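サイレント給電ユニット Plosari(プロサリ)

小さな事務所の片隅や、ご自宅の書斎で機器を一日中動かしていると、いちばん気になってくるのが音ではないでしょうか。私どもも長年、机のすぐ横でうなり続ける電源に悩まされてきた口でして、それならいっそ自分たちが欲しいものを作ろう、と始めたのがこのPlosariシリーズです。

おかげさまで発売から200台を超えるご注文をいただき、この5月からは容量を見直した新型をお届けしています。前の型をお使いの方からは「夜中でも隣の部屋で眠れるようになりました」といううれしいお便りもいただきました(本当に励みになります!)。

主な仕様
定格出力 940W
変換効率 80%以上
連続稼働試験 72時間(全数実施)
付属品 電源コード、取付ねじ、日本語の取扱説明書

取り付け用の金具は別売りのMetora(メトラ)をお使いください。棚板に固定するタイプと壁付けタイプがあり、どちらもドライバー一本で作業できます。以前のBravo金具をお持ちの方は、ねじ穴の位置が同じですので、そのままお使いいただけます。

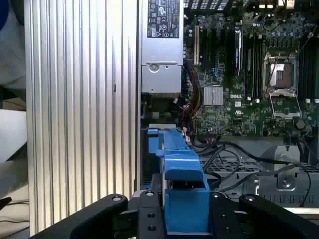
置き場所については、お電話でもよくご相談をいただきます。押し入れや扉つきの棚の中はどうしても熱がこもりがちですから、できれば風の通る場所を選んであげてください。ほこりの多いお部屋でしたら、季節の変わり目に一度、電源を切ってコードを抜いてから、やわらかい刷毛でさっと払っていただくだけでもずいぶん違います。掃除機を直接当てるのはお控えくださいね。

ご注文は下のフォームからどうぞ。複数台をまとめてご検討の場合は、Poretti(ポレッティ)商会の窓口でお見積もりも承っております。午後3時までのご注文は当日中に発送いたします。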